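Community Help > Stage & Theater > Acting and Performing

Understudy going on with one rehearsal, how do I not wreck the farce?
Asked by Ese Okoro

Hi all, first time posting, long time reader. I'm understudying two parts in a door-slamming comedy at the Bellham (it's a community house, 56 seats, the kind where the front row can put their feet on the stage and sometimes do). I got a text at lunch saying the woman who plays the housekeeper has lost her voice and I'm on for the last 3 performances. I get one run with the full cast and that's it.

Lines I'm okay with. I've been running them in the car for weeks. What scares me is the timing. There's a bit in act two where I come in with a tray, see the vicar in the wardrobe, go out, come back with a different tray, and by then four people have swapped rooms. If I'm a second late the vicar is just standing there with nothing to say. The regular housekeeper has a rhythm with him that they built up over a whole rehearsal period and I've only watched it from the wings.

So, two things. Do I copy her performance as close as I can, or play it my way? And what do I do with the one rehearsal, since there's no chance we get through everything properly? 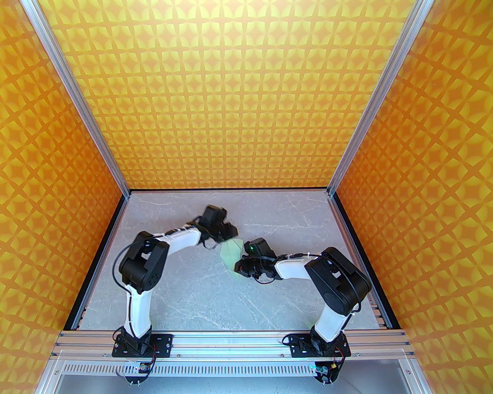
Also, laughs. I did straight drama in college and I have never had to hold for a laugh in my life. Our director, Suleiman, says "you'll feel it," and I'm sure that's true for him. Any help welcome, I'm eating crackers over the sink as I type this.

3 answers

Answer from Adaeze Danladi (top rated)

Oh, I've been there, and I was sick in a bucket ten minutes before places, so you're ahead of me already!

Copy the traffic and keep your own face. By traffic I mean every entrance, exit, cross, which door, which hand the tray is in, which word you move on. All of that belongs to the show and the other actors are leaning on it without thinking. If she turns upstage on "marmalade," you turn upstage on "marmalade." How you say it and what you're thinking is yours, and please don't do an impression of her – you'll be listening to her voice in your head when you should be listening to the vicar.

For the rehearsal, ask Suleiman tonight (don't wait) if you can do a cue-to-cue of your scenes before the run. Skip any page where you're alone or just chatting. Do the tray business three or four times at half speed, then at full speed, with the real doors and the real trays. Props will get you faster than lines will. I once rehearsed a whole dinner scene with paper plates and then got handed china on the night, and I couldn't hear my own cue over the rattling.

Get the stage manager to write your entrances on a card, big print, one for each side of the stage. Door, prop, cue line. I still do this for parts I know cold. Write down where each prop should be left too, or the second tray will be on the wrong side of the house when you need it.

On laughs: wait until it has peaked and is starting to drop, then come in over the tail of it. Don't wait for quiet, it'll feel like a hole. Stay in the moment while you wait, keep looking at whatever you were looking at. And if a laugh doesn't come, just keep going like you never expected one. With a small house like yours you'll get some nights where the same line kills and then dies.

Tell the vicar you're nervous, by the way. He'll watch out for you.

Comment from Ese Okoro: The marmalade thing!! Okay that makes total sense. I've asked for the cue-to-cue and he said yes if I can be there by 4. Making cards now.

Answer from Naveed Hayat

I mostly agree with the above, but I'd put in a word for the doors. Go in early and open and shut every one of them. Ours at Katville stuck whenever it was damp, and you had to lift the handle a little. The regular cast all did it without knowing they did, so of course they never mentioned it to me, and I spent my first big entrance knocking politely to get onstage.

Also wear the shoes. Not similar shoes, the shoes.

Answer from Bello Akinola

just have fun with it, audience doesnt know the script. break a leg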